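A morning at Bumo, and what it did to our budget

Chantelle Le Roux and I had been promising ourselves this trip since last July, and on April 24, 2021 we finally got to Bumo to see a two-armed robot working in an ordinary office. Palesa Hendricks met us with coffee (very good coffee, I should say) and let us wander as long as we liked. The job was a cabinet and a flat blue box, very much like the records room we'd be buying for back at Mokgethi, only with nicer carpet!
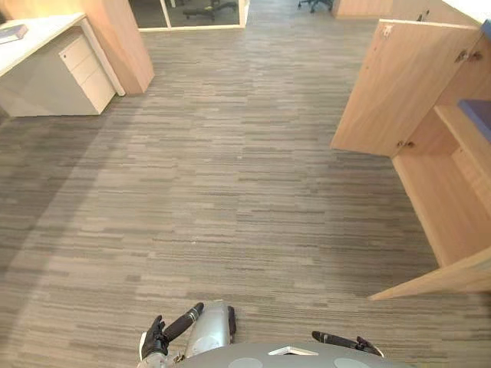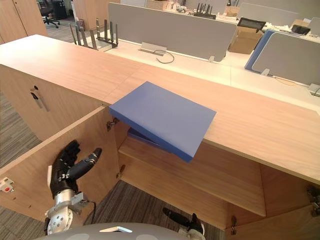
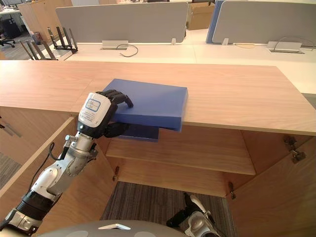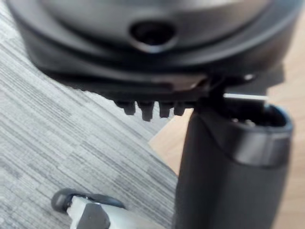 What we'd need to budget for

I came with one number in my head, the price of the robot, and left with a whole page of them. Palesa was generous about this and went through her own purchase plan with us line by line. Hands are quoted separately from arms, and she keeps 2 spare hands on the shelf. Training for our staff is 29 hours, which Chantelle thinks we can spread over a month. Then there's floor space – we had set aside 400 square feet and I now suspect that's generous, so perhaps the copier can stay where it is after all.

Leasing or buying

Italo De Luca from Drullitz joined us for lunch and made the case for a lease of 4 years with service included. I liked the sound of it, though I'd want to see what happens to the payments if we move buildings. Chantelle would still sooner buy. We've asked for both quotes in writing and will bring them to the next planning meeting, along with my notes on door handles.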